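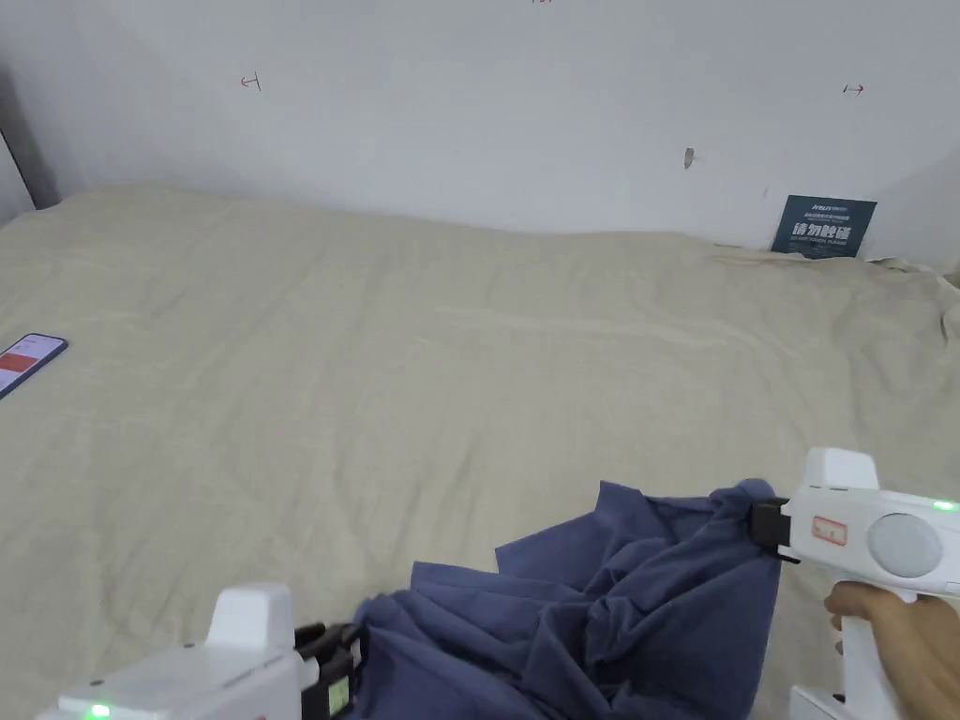

5. The bed as a folding surface

Most writing on home laundry assumes a table. The Encombe handbook of 1981 told readers to fold on "a firm, flat surface at hip height," and later guides have repeated the advice with few changes. The Fletwood households did most of their folding on beds. We take that finding as solid. We are much less sure about what has been built on top of it, including parts of our own interim report.

The usual claim is that beds make for worse folding. The argument goes that a mattress gives under the hand, a loose sheet drags along with the garment, and the resulting folds drift out of square. The Hassanpour index, which scores a folded item from its edges and corners, has been used to support this. But the index was developed on towels, folded on a counter. A towel has four straight sides and one obvious way to halve it. We doubt that a score made for towels says much about a garment with sleeves or a collar, and we doubt it even more when the surface underneath is a sheet with its own folds and ripples.

Figure 5 is a fair case. The cream sheet is wrinkled over much of its surface and bunches up toward the far right corner, and the dark blue garment lies crumpled on top of it. A coder asked to rate the neatness of the work area could reasonably mark it low. A coder asked whether the area was usable could mark it high, given how wide the bed is. Our two coders did split in this way on a good many images, and the instructions they were given did not settle the matter. The agreement figures in the interim report should be read with that in mind.

Color contrast raises a smaller problem. Dark clothing on a pale sheet, as in Figure 5, is easy to pick out, and coders outlined such garments with little trouble. White items on the same kind of sheet were outlined badly or skipped. Any comparison of "messy" and "tidy" beds that leaves out the color of the clothes is partly a comparison of what the coders could see. The Hodo group reported that dark loads look more disordered than light ones. It may be so. It may also be that creases and corners in a light load were missed, and their paper gives no way to tell the two apart.

We have similar doubts about the category "competing objects," meaning anything on or beside the bed that is unrelated to the laundry. A phone lies on the sheet near the left side in Figure 5, its screen lit. Under the original scheme this counts as an interruption. We see no good grounds for that. A lit screen tells us that the phone is on. It does not tell us that anyone has looked at it, or that folding stopped on its account. The navy sign leaning against the wall at the back right, with its large white characters 请勿触碰 (do not touch), was coded under the same heading, although it stands well away from the phone and takes up little of the bed. Nor does the image settle what the reader is being told to leave alone. Treating both objects as clutter of one kind seems to us a mistake, and we have dropped the category from the results below.

What remains is modest. Households used the bed when the load was large or when the clothes were going to be put away in the same room. Of the 7 households that owned a folding table, 5 told us they seldom opened it. The reason given most often was the trouble of setting it up. Some people said they liked having room to spread things out, and a few said they had never thought about it, an answer we are inclined to believe. None of this shows that beds are better. It does suggest that advice to move the task elsewhere has been handed out on thin evidence.

A proper test would be simple enough to run. The same people would fold the same mixed load on a made bed, on an unmade bed and on a table, and the piles would be scored by raters who did not know which surface had been used. Height would need to be controlled, as a low bed makes people stoop and a high one does not. Until such a test is done, we would treat the drop in index scores for bed-folded items, ours included, as unexplained. Section 6 reports the timing data, where the surface made less difference than we had expected.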